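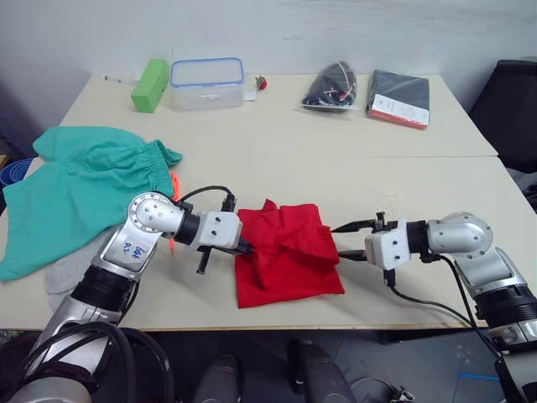 Wanted: people who fold laundry (well, badly, or under protest)

Castmont is looking for up to 23 paid participants for a study of how ordinary people deal with a pile of clean clothes. You come in, you sit or stand at a table, you fold what is on it, and you go home with money. If you have been doing this for free all your adult life, consider it back pay, at a very modest rate.

What we are after

There is a great deal of folding advice in the world, most of it written by people who own nine shirts. We would like to know what everyone else does. When a cloth lands on the table in a heap, which bit do you grab first? Do you hunt for a corner, give the whole thing a shake, or smooth it where it lies and hope? And what about anything with an elastic waistband, which has never once agreed to become a rectangle?

We don't have a right answer hidden in a drawer. Our findings will go into a plain-language household guide called Botdale, and the guide will be a good deal less bossy than the ones already on your shelf.

What you will do

A session takes two hours, with a break in the middle. You will work through mixed heaps: square cloths, shorts, T-shirts, towels, odd socks, and one fitted sheet toward the end. The fitted sheet is optional. So far most people have said yes to it, in the tone of someone agreeing to a second helping of something they didn't like the first time.

You fold each piece the way you would at home. If at home you would roll it into a ball and put it on the chair, please do that. We have a chair.

After each heap we ask you a few questions, such as why you turned the towel sideways. "I don't know, my mother did it" is a perfectly good reply and is currently in the lead.

The first heap is yours to practice on. After that we keep quiet and let you get on with it, apart from telling you when it's time for the next one.

Who can apply

You need to be 18 or over and able to use your hands comfortably for two hours with a rest. You can sit the whole time if you prefer. Left-handed folders are very welcome, as we have hardly any on the list.

You do not need to be tidy. Our last group leaned heavily toward people who iron pillowcases, and lovely as they were, it gave us a strange idea of the general population. We would especially like to hear from:

- people who share a laundry basket with small children
- people who have worked in a hotel, hospital or laundromat
- people who live out of the clean pile until it becomes the dirty pile
- people who have had an argument about towels that went on past bedtime

Please don't apply if you sell a folding method, a folding board, or a book about either. We wish you well.

Pay and practical matters

You get $111 for the full session, paid the same day. If you leave at the break you get half, and no one will make a face. People who come back for a second session, which is the same thing with different heaps, get $200 for the pair plus their bus fare.

Sessions are held at our rooms in Jalgate, on the ground floor, through the side entrance next to the bike rack. The front door sticks and we have stopped apologizing for it. Start times are 9:30 a.m. and 1:30 p.m. There is free parking behind the building, though the spaces were laid out by someone with a very small car.

Tea, coffee and crackers are provided, in the other room. Crumbs and clean laundry have been introduced before and it did not go well.

Wear something with sleeves you can push up. Leave dangling bracelets at home, or put them in the dish by the door. All the clothes are washed between sessions with unscented detergent. If you have a skin allergy, tell us when you apply and we will send you the name of the detergent.

Please don't bring your own laundry. One gentleman arrived with two bags of it - a good try, and we admired it, but no.

How to apply

Send a short note to Nosipho Ndlovu at Castmont with the word Zulu in the subject line. It is the name of this round of the study, and it keeps your message from being filed with the office supply catalogs. Tell her:

- your first name and a phone number
- whether you prefer mornings or afternoons
- which hand you favor
- roughly how often you fold laundry, and whether it then gets put away (two separate questions, as we have learned)
- one item of clothing you refuse to fold, and why

Answers to the last one are not scored. They are, however, read with great interest over lunch.

You will hear back within 14 days whether or not there is a place for you. Sessions run through February. If we fill up, we keep a waiting list and call people in the order they wrote, so a short note sent today beats a polished one sent next week. Couples may both apply, but you will be booked into separate sessions - please don't ask us to tell you which of you was neater.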